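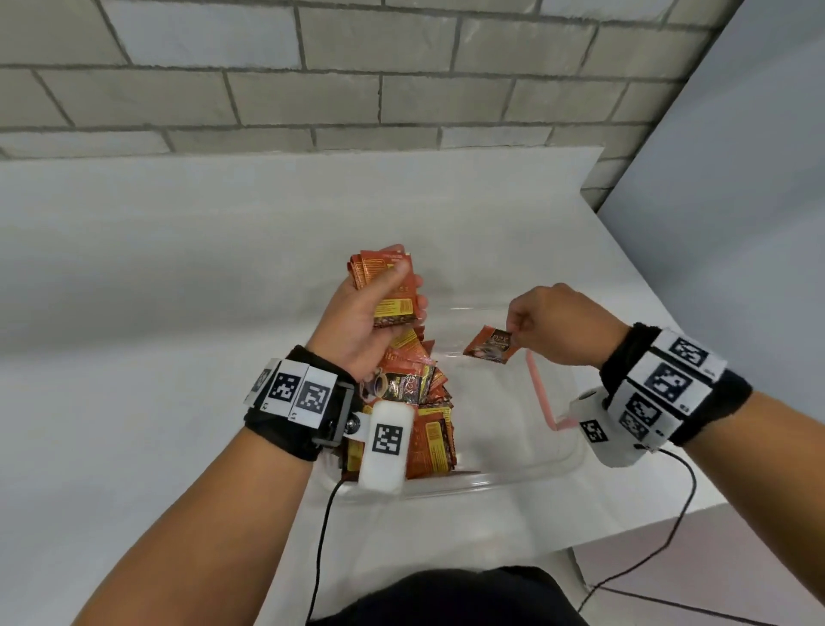

Fig. 1. Sorting the black coffee sachets at the big white table.

Ordering the Tea Point: a small study of a small mess
Project report, second submission, 20th November
Group: Eldana Gudeta, Gadisa Kumsa, Saron Wubshet, Dagim Fikre

I should say first that I wrote this up and the others checked it, so where it says "I" it's me, Eldana, and where it says "we" it's all four of us (more or less agreeing!).

1. How we got the topic

Our module asked for a storage problem in a shared space, and most groups went straight for bikes or the library lockers. We went for coffee. The tea point on the second floor of the Villanueva building is used by three courses, and everything in it gets tipped into whatever tub is nearest. Sugar sticks, tea bags, those little milk pots that go everywhere when you drop one, and the instant coffee. Gadisa timed himself one morning looking for a decaf tea bag and gave up and had water.

We picked the coffee sachets as our main case. They're flat, light and slippery, they all look the same from the back, and once they're in a heap you can't tell if you have enough for the week or need to go to the shop.

2. What people told us

Saron put a paper survey by the kettle in June and left it there until the pen went missing. We got 174 answers, far more than we'd hoped for. The question that mattered was "what annoys you here?" and the top answer was not being able to see what's left. Second was crumbs, but we decided crumbs were somebody else's project.

Dagim also kept a tally of sachets used over the whole survey period, and it came to 1,406. I didn't believe him and made him show me the sheets. He showed me the sheets.

3. The method

We tried two ways of storing the same sachets.

The heap: open the pack, tip it in, walk away. Very quick, and it's what everyone does already.

The row: stand the sachets on edge, one behind the other, like cards in an index box. We call this the Gradis layout in our notes, after the name Gadisa wrote on the first sketch, and it stuck.

For both we used a clear tray with rounded corners. Clear matters more than I expected, as you can check the level from the side with a kettle in your other hand. We did start with a tin, and it was lovely to look at, but people kept opening it, looking in and leaving the lid off.

For the row, our instructions were these. Push the heap over to one side so you have some bare tray to work in. Pick up a small stack in one hand and square the edges up with your thumb. Take them off the stack one at a time with the other hand and stand them up against the end of the tray. The first few fall over, so lean them a bit and keep going, it gets much easier once there are enough to hold each other up. Keep the same edge at the top all the way along. Saron insisted on that one and I thought she was being fussy, but on our sachets it gives you a black stripe repeated down the whole row, and a sachet that's upside down shows up straight away.

4. Halfway through a tray

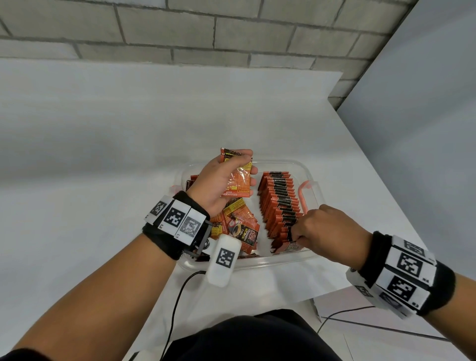
Killian Marty thought we were solving the wrong thing altogether: in his view a row only lasts until the first person in a hurry, and we ought to be designing something that you can refill without any care at all. We argued about it over lunch and I've come round to half of it. The row does get ragged. In our first week it needed redoing 2 times, and both times it was after the early seminar.

What I'd say back is that a ragged row is still easier to read than a heap. You can see the gap. With the heap there's no gap, it just sinks slowly until one morning it's gone and somebody writes a cross note.

5. What we'd change

The slot is too wide. Sachets at the ends slide down flat if the row isn't packed tight, so we want a divider that you can push along as they get used. Dagim made one from card and it went soft. We've asked the Mastus workshop for a plastic offcut and are waiting to hear.

We'd also like to try the sugar sticks, which roll, and which I am dreading. Gadisa has a plan involving a toast rack. The sketches for that are in Appendix 6, along with the blank survey form and Dagim's tally sheets.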